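About Us

Skatwood Robotics Club

We are a school club that teaches a robot to shop for fruit. Other clubs have trophies. We have a produce section, complete with a garland of yellow flowers that took longer to agree on than the budget did.

The club began when Parveen Begum, who teaches physics here, was given the old art storage room and a promise that someone would clear it out by February. She cleared it out herself. Seven students came to the first meeting, mostly because it was raining, and five of them came back.

What we do

Our yearly project is called Drilus. The task sounds like something you would give to a small child: take the grapes out of one crate and put them in another. The robot has two arms, two legs and two hands. The small child would still win, and would probably eat some of the grapes on the way. 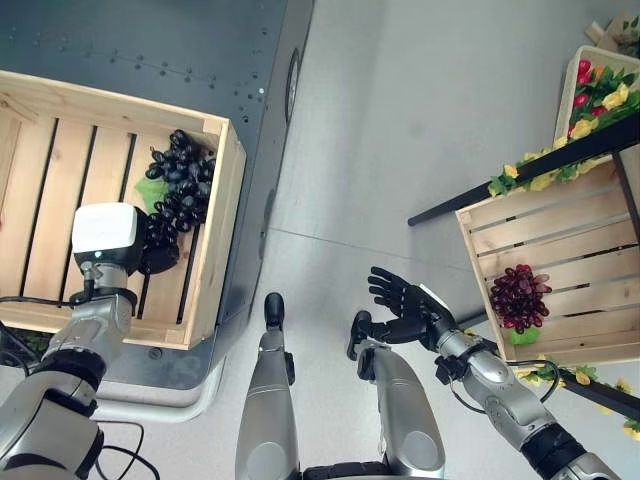 Grapes were Nimal Mollah's idea. He coaches the programming side and felt that blocks and tennis balls had made us lazy. A block stays the shape you left it in. A bunch of grapes sags, rolls and hides its own stem, and a hand that closes one finger too early will push it into the corner of the crate and then spend the next minute looking for it. We have a notebook of these attempts. It runs to 490 entries, and the handwriting gets worse toward the end.

Students work in pairs. One runs the robot, the other keeps the notebook and has a hand near the stop button, and halfway through the session they swap. Everybody learns both jobs, including the ones who joined to do only the fun one. New members start on the notebook. If you can write down what went wrong without using the word "weird," you are ready for the controls.

Our shop

We practice in a make-believe fruit stand, built by members over one long winter. There are slatted crates on a cart, more crates tilted on a black metal rack, and a good deal of fake greenery. Strawberries have a box of their own. The rules of the project say the robot must work in "a setting a shopper would recognize," and we may have taken that further than the rules intended – one parent did ask what we charged for the green grapes.

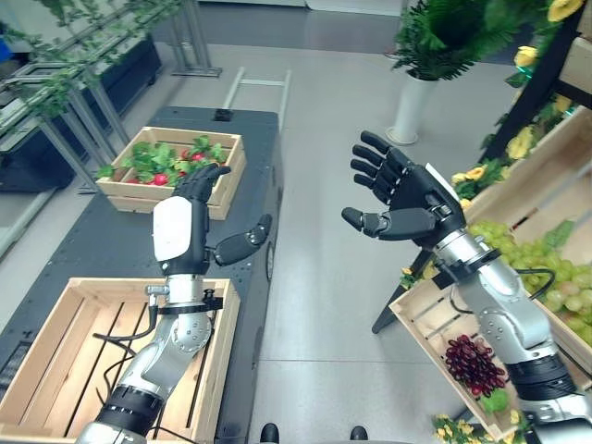

The stand gets rearranged before every session. This began as an accident and became a rule once we noticed that our best program only worked if no crate had moved an inch since lunch. Now whoever arrives first may shift anything they like, within reason. Moving the cart into the hallway was ruled not within reason.

The Bhuiyan Cup

Each spring we enter the Bhuiyan Cup, where teams get 60 minutes to set up and as many tries as they can fit in after that. Last year we finished with 75 points. We won't say out of how many, but the judges praised our flowers. This year's team has a calmer plan, with slower arms and fewer speeches beforehand.

Money

Running the club cost $3945 last year, most of it for repairs, travel to the Cup and snacks. Skonus, a machine shop across the street, paid for half and lets us use its drill press on the condition that we sweep up. We sweep up.
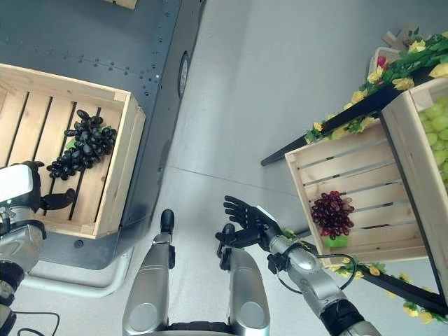
Joining

The club is open to students in every grade, and you don't need to have written any code. Patience helps, and so do closed-toe shoes. We meet after last period and finish at 5:30, or at 5:45 if the robot is in a good mood. Come by the old art storage room and ask for Ms. Begum or Mr. Mollah. Please don't eat anything off the rack.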